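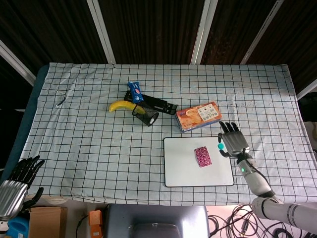
Ball in hand, pink box still on the whiteboard.

So the planner had a habit of thinking, and I mean that in the worst way. You'd give it a job a toddler could do, pick up the ball, put the ball on the board, and it would get the ball fine and then hang there over the edge of the whiteboard with its fingers pointing at the far wall while my terminal filled up with candidate paths. It had a cap of 4,000 samples per query. It used every one of them, every time, like my uncle at a buffet.

"It's the box," Delwyn said from behind her monitor. She had been saying it was the box since lunch.

"It's not the box. The box is in the collision map. I can see it in the collision map."

"Then why's it scared of it?"

I didn't have an answer for that, so I scrolled. We called the planner Stinuna, after a town Hemi swore he'd been to and none of us could find, and the perception side was Zunora, which I think was just what was left when the good names were gone. Zunora published the objects. Stinuna worked out how not to hit them. My job, at Lindside, was to stand between the two and get yelled at (politely, mostly) by both.

I pulled up the box. Small, pink, speckled, a little crooked on the board. Zunora had it at the right place and the right size. Then I turned on the padding layer, which I should have done at ten that morning, and the pink box disappeared inside a gray blob the size of a microwave.

"Oh, come on," I said.

Delwyn rolled her chair over. "What is that?"

"That's how unsure it is about the box."

We both looked at it for a while. The speckles, she said. The depth was coming back noisy on the speckles, and some helpful person had written a rule that noisy things should be treated as bigger. I opened the history on that file, hoping so hard it was Hemi. It was me. November, late on a Friday by the look of the commit message, which said "safer??" with two question marks.

"Tamihana demo branch," Delwyn read over my shoulder. "You wrote this for the demo."

"I wrote it so it wouldn't punch the customer's mug!"

"Did it punch the mug?"

"It did not punch the mug."

She patted my arm and rolled back to her desk. I put a ceiling on the padding, two lines, and sat there with my finger over the key feeling weirdly shy about it. Hemi Costigan came in with his coat still on and asked if we'd moved the banana, because his grasp labels had a banana in them and he wanted it where it was. I told him the banana was fine, it was over by the pen cup, go away.

Then I hit enter. The terminal printed a line, and another one, and stopped. Path found, 600 samples.

"Delwyn," I said.

"I heard the fan slow down," she said. "Well, go on, let it move."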